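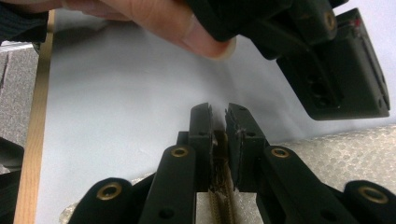 I've read the October tasting notes twice now and I still don't see what we got for the money. The Grunditz went for 90 dollars a bottle, we opened 2 of them, and the write-up gives it the top spot by a mile. I was at that table. I had the glass poured before anyone said the name and I wrote down "thin, a little tan at the rim, smells like a closet." I mean the dull light brown you see on a strip of braided tape with the end starting to fray, and I don't want that from a red that's supposed to be in its prime. Then the label got passed around and all of a sudden it was "mature" and "layered." Maybe I had a bad pour. I'd believe that more easily if the notes had mentioned that anybody disagreed.

Nazma Mollah wrote on Tuesday:

> Hi all,
>
> Notes from the last tasting are posted. Grunditz came out on top,
> Kuroda second, and Travell a surprise third considering what it costs.
> Jadard was corked, so I left it off the list.
>
> A couple of you asked about decanting. We gave everything an hour in
> the decanter except the Travell, which is screw cap and meant to be
> drunk right away. I do think the hour made the Grunditz. It was closed
> up tight when I pulled the cork and it just bloomed.
>
> For next time the shop has offered us a case price on the Grunditz if
> we commit by the end of the month. I think we should jump on it. Say
> yes or no on the list so I have a head count.
>
> Nazma

A few things on this.

First, the hour. Who tasted it at zero minutes and again at sixty, from the same bottle, without knowing which was which? As far as I know it was one person, holding the bottle, who had already read the importer's sheet. I'm not picking on Nazma. I do the same thing at home, and so does everyone here. But "it bloomed" is a thing people say about wine they paid a lot for. If the Travell had gotten an hour too we might be talking about how that one bloomed.

Second, the Jadard. I had some of it before it got pulled and I didn't get wet cardboard, I got barnyard, and those are different problems. Some people like barnyard. It may well have been corked, my nose isn't what it was, but we only had the one bottle and it went down the sink pretty fast. I'd have liked a second opinion before it disappeared from the ranking altogether.
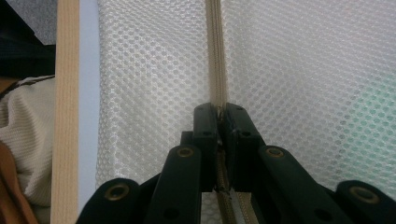
Beige zipper and white mesh, up close.

Third, the case price. What is it? The message says "offered" and doesn't give a number. I called the shop and was told it depends on how many cases. Fine, but then we're being asked to say yes to something without a price on it, from the same shop that picked the lineup and poured the wine. I like that shop. I've bought there for years. They're still in the business of selling wine, and a top score in our notes is worth something to them.

As for the score, mine are in the old spreadsheet, row 2204 on down if anybody wants to check. I had Kuroda first and Travell right behind it. The Kuroda had some actual fruit left in it and went well with the hard cheese. The Travell tasted like cherries and a little pepper and didn't pretend to be anything else. I'd buy either one with my own money, and I did go back for the Travell that weekend. It was just as good out of a juice glass with leftover meatloaf.

What I'd like to see before we commit to a case of anything:

Bags on the bottles, and the bags stay on until all the sheets are turned in. We used to do this and I don't remember why it stopped.

Same treatment for every bottle. All decanted or none.

The cheap one shouldn't go first. It always goes first, and everyone has a clean mouth and nothing to say yet, and by the end people are handing out points like Halloween candy.

Post everybody's scores with the notes, including the low ones. An average hides a lot when half the table is at the top and the other half is being polite.

If we do all that and the Grunditz still wins, I'll put in for my share and say so on the list. Until then I'm a no. I'd also be fine with splitting one more bottle of it with anybody who thinks I got a bad pour, blind, next to the Kuroda. My place, any evening but Tuesday. Somebody else should bring the cheese because I finished mine.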